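Odair Vasconcelos on thirty years of keeping bees

When I telephoned ahead to ask for directions to Rurnuvham, Odair Vasconcelos told me to drive until the tar gave out and then keep going until I smelled eucalyptus. He was right on both counts, and by the time I had parked under his mango tree he was already coming down the steps with a coffee pot in one hand and a saucer of honeycomb in the other.

"You eat first," he said. "Then you can ask me whatever you like."

So I ate, and it was a good quarter of an hour before my notebook came out. The honey was dark, almost like molasses, with a bitter edge that I have been thinking about ever since. He says it comes from the hillside above the house, where the trees bloom late and the bees have to work for their living.

He started with 2 hives, bought from a neighbor, Reinaldo Peixoto, who was giving up the work on account of his back. "Reinaldo showed me how to light the smoker and how to lift a frame, and then he went home to his lunch," Odair said. "I stood there with my hands shaking. I was stung nine times that afternoon, and my wife put vinegar on every one of them and told me to sell the hives. I told her I would think about it. I suppose I am still thinking about it!"

These days he looks after four yards spread along the valley, the farthest of them at Lanach, on land that belongs to his old school friend Rogério Lins. Rogério takes his rent in jars. In a good season the whole operation brings in 3,000 pounds of honey, and in a poor one – the year of the long rains, for instance, which he still talks about with a shake of the head – it brings in hardly enough to pay for the sugar.
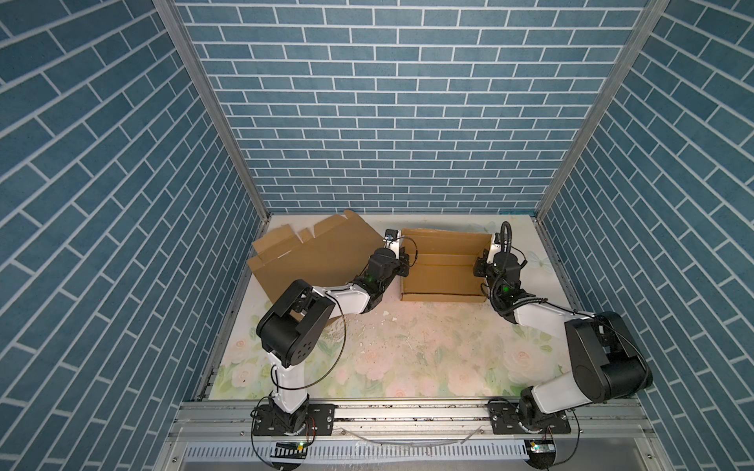

What is the hardest part of the year for a beekeeper?

"The end of winter, without any doubt. The bees have eaten most of what they stored and the flowers are not ready, and you go out every morning and put your ear to the box. If you hear them humming, you can have your breakfast in peace."

He has taught a fair number of people over the years, and the one he speaks of most often is Ngozi Ajayi, who came for a weekend course and went on coming back until she had hives of her own. She was there on the day I visited, in fact, scraping wax off a pile of old frames in the shed, and she laughed when I asked what sort of teacher he was.

"Patient with the bees," she said. "With me, a little less. He would make me close up a hive and open it again if I had banged the lid. He said they remember it. I don't know if they do, but I certainly remember it."

I asked Odair whether he worried about who would take over the yards. He poured more coffee before answering, and looked up toward the hill for a while. His nephew, Odair Rocha, who was named for him, helps with the harvest in April and is good with the heavy boxes, but he has a job in town and a new baby.

"He may come to it later," he said. "I was not a young man myself when I began. You can't push a person toward bees."

We walked up to the nearest yard before I left, slowly, with the dog going ahead of us. He didn't bother with a veil. He lifted one lid an inch or so, listened, and set it down again as gently as you would cover a sleeping child, and then he sent me home with two jars and a list of people I was to give his regards to.

22/07/2008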